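4. Preparing the Work Area

This section applies to the Ivurholm two-arm system with standard grippers. It must be completed before the first task is run and repeated whenever the system is moved to another room.

4.1 Arm and Cable Check

Confirm that both arms can be raised in front of the wall without contact, as shown.

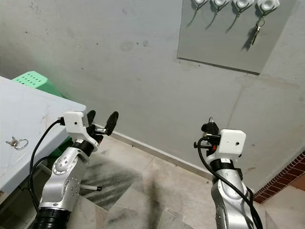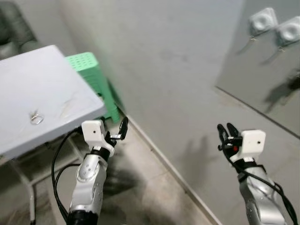
Figures 4-1 and 4-2. Both arms raised in a room corner. The right gripper is open in Figure 4-2.

1. Switch the controller to Hold. Wait until the status light stops blinking.

2. Check that the cable on each arm hangs in an open loop and does not pass between the gripper fingers.

3. Move each wrist by hand through its full turn. If a cable pulls tight, release the clip, add slack, and close the clip again.

4. Open and close each gripper 4 times from the Folach control panel. Both fingers must move evenly.

CAUTION: Keep hands clear of the fingers during step 4. The grippers close at full speed in this mode.

4.2 Furniture and Wall Items

5. Place furniture so that its near edge is at least 9 inches from the resting position of either gripper.

6. Record every wall fixture within reach, including hooks and mirrors, in the room map. Fixtures that are not recorded will not be avoided.

NOTE: Mirrors may produce false depth readings. Mark the full outline of the mirror as a blocked zone.

7. Clean the floor between the arms and allow it to dry.

8. Select Save Room. Saving takes about two minutes. Do not move the base during this time.

If the panel reports a map error, repeat steps 5 through 8. If the error returns, contact the Shezi service desk and give the serial number printed on the controller.

Section approved by Arif Gunawardena, Technical Documentation. Revised Feb 7, 2020.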